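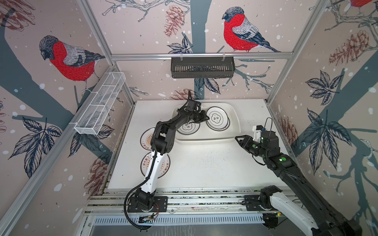

We clear 130 plates on a normal lunch at Gretwood, and since January the two arms have taken over part of the sorting. Maham Chaudhry used to do that alone. She now spends the time on prep, which she likes better, though she misses the quiet.
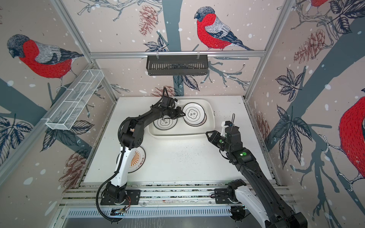
My own job changed less. I still scrape and I still wipe down the crumbs at the end. What I do more of is waiting, and I'm not used to that. Shabnam wants us both trained on the arms by spring. Our hours are the same so far. I asked.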